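**Hisow opens orders for its hand-held gripper kit this September**

PASTTHORPE — I'm Lindalva Vieira, I run the product side at Hisow, and I get to be the one to tell you that our hand-held gripper kit is finally on sale! We call it the Paltodov, and if you teach robots to handle everyday stuff, I think you'll like having one in your hand.

You hold it, you squeeze, two black fingers close, and the camera records the whole thing for your robot to learn from. We've spent months on soft goods in particular (hats, cloths, anything floppy), since our early customers kept asking for them.

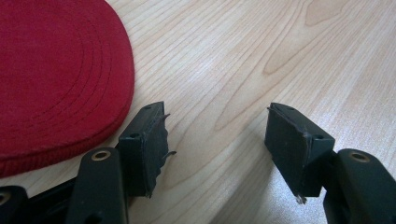 Pads are the part you'll go through fastest, so we've made them easy to live with. Each finger's pad comes off with a small screwdriver, and every kit ships with 18 spares in the box. Extra packs of 22 are sold separately — same rubbery facing, same fit.

Our friends at Guerra tried the kit before launch and recorded some 204 sessions with it. They wanted a lighter handle, and they were right, so the one you'll get is 119 grams lighter than theirs was.

Orders open at 9 a.m. through the Hisow shop, and the first kits leave our Pastthorpe workshop later in the month. Labs and schools can ask for a loaner before buying. Write to the sales desk and put "Paltodov loan" in the subject line — I read those myself.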